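La collecte en simulation avance sur le projet Jaddale. Le lot « cuisine » a été ouvert en janvier avec un objectif de 200 démonstrations par tâche, et deux tâches sont maintenant complètes : ouvrir un tiroir et déplacer un bol. La troisième, tourner le levier du robinet, en est à 65.

Le robinet prend plus de temps que prévu. Le levier est petit, il se trouve sur le côté, et les opérateurs arrivent souvent trop haut. Nous avons donc fixé une pose de départ commune : pince vide, doigts vers le bas, au-dessus du plan de travail et à gauche du robinet. Les démonstrations enregistrées avant cette consigne sont conservées, mais dans un dossier séparé, et elles n'entreront pas dans le premier entraînement.

Rappels pour les personnes qui téléopèrent :

- commencer l'enregistrement avant le premier mouvement du bras, jamais pendant ;
- garder les essais ratés et les marquer « échec » dans Hollis ;
- ne pas corriger une trajectoire à la main après coup ;
- changer de cuisine toutes les 9 démonstrations. Le script le propose, il faut accepter.

Sur ce dernier point, nous avons trouvé des séries entières faites devant le même évier. Le modèle apprend alors la position du meuble plus que le geste, et les scores chutent dès que l'on passe à un autre plan. Les cuisines à évier encastré et plan en marbre sont bien couvertes. Il manque surtout des plans sombres et des robinets clairs.

Les fichiers partent chaque soir sur le serveur de Bulberg. Si un envoi échoue, relancez-le le lendemain matin avant 9 heures, sans renommer le dossier.

La pose de départ dans l'une des cuisines à plan de marbre, robinet noir :

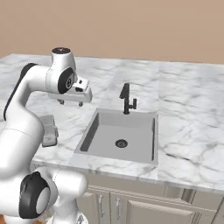
## Prochaine étape : Bedine

Le lot Bedine reprendra les mêmes tâches avec des objets posés dans l'évier. La liste des objets n'est pas arrêtée. Les propositions se font dans le tableau partagé, onglet 2, jusqu'à la fin du mois.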